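Speaker notes – Collecting Shelf Data at Mikatwood

Slide 1. Thank the organizers. Say up front that there is no new model in this talk. It covers how we gather the examples the Nura policy learns from, and what we changed between June and now.

Slide 2. An episode is one task from start to finish, driven by an operator. We kept 1109. The trays are put down at a new angle each time. If every tray starts square to the shelf, the policy learns that one pose and little else. Pause on the picture: right arm reaching over the tray on the left, left hand open.
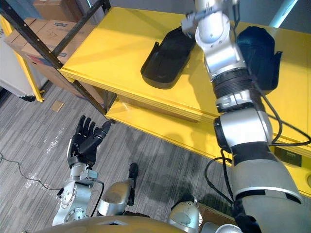 Hailu asked after the dry run whether we should throw out every episode where the operator hesitates. Answer: no. We drop an episode if a tray falls or the log has a gap. A slow approach stays in – the policy needs to see corrections.

Slide 3. Session length. Operators stop after 25 episodes and swap. Before that rule, the late episodes got sloppy and 51 had to be redone.

Slide 4. Next step is Namport, with different shelves and 100 episodes to start. Skip this one if time is short. Leave the task list up for questions.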